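The Wedding Party Will Now Board

Feb 8, 2022

My cousin got married on a ferry in July, and I would like it known that I was against it from the start. I have nothing against my cousin, or against marriage, which I have tried. My objection was to the ferry. You can leave a church. You can step out of a winery and stand in the car park for ten minutes. On a boat with 56 other guests and a jazz trio, you're there until somebody ties a rope to something.

I had a lovely time, as it happens, and I've been irritated about it ever since. So I went looking for the people responsible.

They work out of two rooms above a dry cleaner, under the name Halter. Halter organises small celebrations in places that weren't built for them: boats, lighthouses, a decommissioned grain silo, the viewing platform of a dam. Yabsira Negash started the business after nine years of running hotel ballrooms, where she estimates she heard the same four songs every Saturday of her adult life. She doesn't use the word venue. She says "spot", as in "it's a good spot but there's no power and the goats get in".

"People ring up and say they want something different," she told me. "Then they describe a hotel ballroom with a tree in it."

The cheapest thing Halter sells is a proposal package with two chairs, a hamper and a person hiding nearby with a camera. The person hiding nearby is usually Daichi Takagi, who has spent a good part of his thirties lying down in shrubs. He has been rained on, barked at and once reported to a ranger. He talks about sightlines the way other men talk about fishing. His great fear is the early proposer, who loses his nerve in the car park and does it beside the ticket machine while Daichi is still 340 metres away up a hill with the wrong lens on.

"I ran," he said. "I got the hug. The hug's all right."

The most expensive thing they sell is whatever Jyoti Bajpai and Ziad Aoun asked for. When I met the couple they were planning a three-day engagement party at Lelasis, a former fishing lodge reached by a road that gives up partway. Jyoti wanted her grandmother's recipes, cooked on site. Ziad wanted dabke, danced on a floor that wouldn't collapse. Both families wanted to be consulted on everything and to be surprised by it. The spreadsheet ran to 1,662 rows. I was shown row 912, which said "Uncle – NOT near speakers".

I spent an afternoon watching Yabsira work through it. She has a phone voice of terrible sweetness. The generator people, Druteck, had promised a quiet model and were now describing it as "quiet for a generator". Sisodia, the caterers, wanted to know the width of the lodge's back door to the centimetre, having been told about back doors before. Hemant Chaudhary, their head cook, came on the line himself to ask whether the kitchen had a window. It did. Did it open? A long silence followed while somebody at Lelasis went to check. It had been painted shut.

"Then I cook outside," said Hemant, who sounded as though he had been hoping for this.

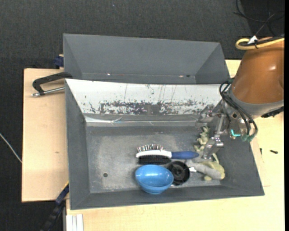 Grey bins on a pale wooden table.

What strikes you after a few hours is how little of the job is romance. Most of it is toilets. Toilets, parking, the neighbour, the neighbour's dog, where the wet coats go, and who is going to tell the father of the bride that his speech can't have slides. Yabsira's advice to couples is to pick the one thing they'd be sad to lose and let her be ruthless with the rest. Jyoti picked the food. Ziad picked the dancing, then tried to add fireworks, and was told the lodge sits in dry grass and he could have lanterns on the jetty. He took the lanterns. He has brought up the fireworks twice since.

I asked whether anybody ever regrets it and wishes they'd gone with the ballroom. Yabsira thought about this for longer than I expected. A couple at the dam had, she said, mostly because of the wind, which took the veil and a good deal of the cake. They hired her again the next year for a naming day and asked if she knew anywhere with walls.

As for the ferry, she remembered it well. She wanted to know which guest had spent the first hour standing by the life jackets with his arms folded. I said I couldn't think who that might have been, and asked what she charges for a lighthouse.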